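4. Telling a searching pause from a resting pause

4.1 The problem

People stop talking for several reasons. They breathe, they reach the end of what they wanted to say, or they look for a word. A listener in the same room usually knows which of these is happening and waits or speaks up accordingly. A program that listens for the end of a turn by measuring silence has much less to go on. If its silence limit is short, it cuts in on a speaker who is still hunting for a word. If the limit is long, every exchange becomes slow, and speakers begin to repeat themselves in the belief that they were not heard.

Section 3 described the Povidar toolkit, which we used to split each recording into stretches of speech and silence. In this section we ask whether the sound just before a silence carries enough information to say what sort of silence it is. We do not use the words themselves. The classifier sees pitch, loudness, the length of the last syllable and the spread of energy across the spectrum, and it has to decide before the speaker starts again.

We call a silence a searching pause if the speaker is looking for a word or planning the rest of a phrase, and a resting pause if the phrase before it is complete. Breath pauses can be either. Earlier work by our group, carried out at Estgate, treated breath pauses as a third class, but the annotators in that work often disagreed about them and we have dropped the distinction.

4.2 Recordings

The material consists of 434 recordings made by 30 adult speakers in a quiet office at Trirham. All speakers had used British English as their main language since childhood. They sat at a desk with a headset microphone and talked freely on a topic drawn from a short list: a journey they make often, a meal they know how to cook, a piece of equipment they have used, or a repair they have tried. Speakers could decline a topic and draw again. The topics about equipment and repairs were added after a pilot session, in which talk about journeys produced long, fluent stretches and very few searching pauses.

Speakers were told that the study was about voices. They were not told that pauses were of interest until the session was over, when they were asked again for their consent. Two speakers asked for one recording each to be removed, and those recordings are not part of the total above.

All recordings were checked by ear for clipping and for other voices. Where a door or a telephone could be heard within a pause, the pause was left out but the rest of the recording was kept. We made no attempt to remove breath noise, because the microphone of a deployed system would pick it up too.

4.3 Labelling

Each pause was labelled by two of our four annotators, working separately. They heard the speech before the pause, the pause itself and the phrase that followed. This gives them an advantage over the classifier, which never hears what follows. We think this is the right arrangement: the label is meant to record what the pause was, and the later speech is often the best evidence for it. A speaker who resumes with the missing noun was searching for it. A speaker who resumes with a new clause was probably not.

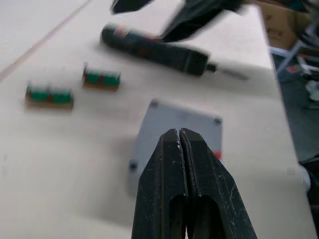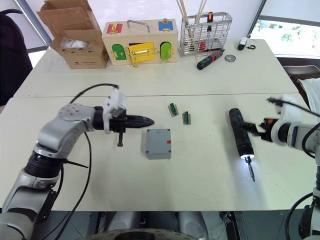

Figure 3. Top: closed gripper fingers in front of a light-grey plate. Bottom: two robot arms at a white table, the right one holding a cordless electric screwdriver.

Talk about equipment gave the annotators most of their difficult cases. Speakers knew what they meant but did not always have a settled name for it, and the pause before the name could be filled by a false start, a general word such as "thing", or a description that replaced the name altogether. Compound names were the hardest. A speaker who says "the electric", stops, and then says "screwdriver" has plainly been searching, but one who says "the drill", stops, and goes on "well, the screwdriver, the cordless one" has finished one phrase and then corrected it. Parts are worse than whole objects. The screwdriver in the lower picture of Figure 3 has a bright ring light around the chuck, and an English speaker who needs to mention the ring has no everyday word ready, so a pause is likely before it and another is possible after it. The annotators were asked to label the first kind as searching and to label the second by what followed: searching if the speaker replaced the word, resting if the speaker moved on.

This rule was written down after the first round of labelling, when the annotators compared notes. Senyo Laryea then went back through all pauses from the equipment and repair topics and marked those to which the new rule applied. These were labelled afresh by the two annotators who had not seen them before. Where a pair still disagreed, the pause was discussed, and if the discussion did not settle it the pause was marked as unclear. Unclear pauses were used neither for training nor for testing. They remain in the released files with their own label so that others may treat them differently.

4.4 Features

Measurements were taken over the last word before the pause and, separately, over its final syllable. Pitch was estimated in overlapping windows of 20 milliseconds and expressed relative to the speaker's own median, so that high and low voices could be compared. Windows in which no pitch could be found were left empty. Filling them by drawing a line between their neighbours made a creaky final syllable look like a level one, and creak turned out to be useful in its own right as a sign that a phrase was complete. We therefore added the share of unpitched windows in the final syllable as a feature.

Loudness was treated in the same way, relative to the speaker's median over the whole recording. Syllable length was divided by the mean length of syllables in the preceding stretch of speech. A stretched final syllable is common before both kinds of pause, so length alone is a poor guide. It becomes more useful in combination with pitch. A stretched syllable on a level pitch usually means that the speaker intends to go on, and a stretched syllable on a falling pitch usually means that they have finished.

Filled pauses, the "um" and "er" sounds, needed a decision. They are speech in the sense that the toolkit finds a voice in them, and they are strong evidence of searching. A classifier given access to them quickly learns to depend on them and then does badly on speakers who search in silence. We removed every pause that had a filled pause directly before it from the main test and report those cases separately in Section 5.3.

4.5 Classifiers

We compared two methods. The first was logistic regression on the features above. The second was a small recurrent network that took the pitch and loudness tracks directly and was given no summary values. Both were trained on the same pauses. Training and test sets were divided by speaker, so that no voice appeared in both. Dividing by recording gives better figures, but those figures say little about a new speaker, and a turn-taking system meets new speakers all the time.

The network was kept small on purpose. The set of labelled pauses is modest, and larger networks fitted the training speakers closely without any gain on the others. Settings were chosen on a held-out group of training speakers and then fixed before the test speakers were used.

As a baseline we used a rule that labels every pause according to the direction of the final pitch movement: falling pitch means resting, anything else means searching. The rule is close to what is taught in introductory phonetics courses. It needs no training, and any method that cannot beat it has little practical value.

4.6 Agreement between people and program

A separate listening test was run to find out how well people do when they have only what the classifier has. Nana Asante prepared short clips that ended exactly where the pause began. The clips were passed through a low-pass filter so that the melody of the voice could be heard but the words could not be made out. Listeners pressed one key if they expected the speaker to go on with the same phrase and another if they thought the phrase was over. None of the listeners had taken part in the recordings or the labelling.

Filtering removes some of the spectral detail that the classifier can use, so the comparison is slightly unfair to the listeners. Without the filter, however, they would have heard the grammar of the unfinished sentence, and an ending such as "and then you take the" leaves no doubt at all. We judged the filtered version to be the closer match.

Listeners and classifiers tended to fail on the same clips. Many of these came from speakers with a narrow pitch range, whose finished and unfinished phrases sounded alike once the words were gone. A second group consisted of lists. Each item in a spoken list may be complete in itself and still be followed by another, and the level or rising pitch at the end of an item resembles that of a search. The Karunaratne corpus, which we use in Section 5 for a test on unseen material, contains many more lists than our own recordings do, and the results there should be read with this in mind.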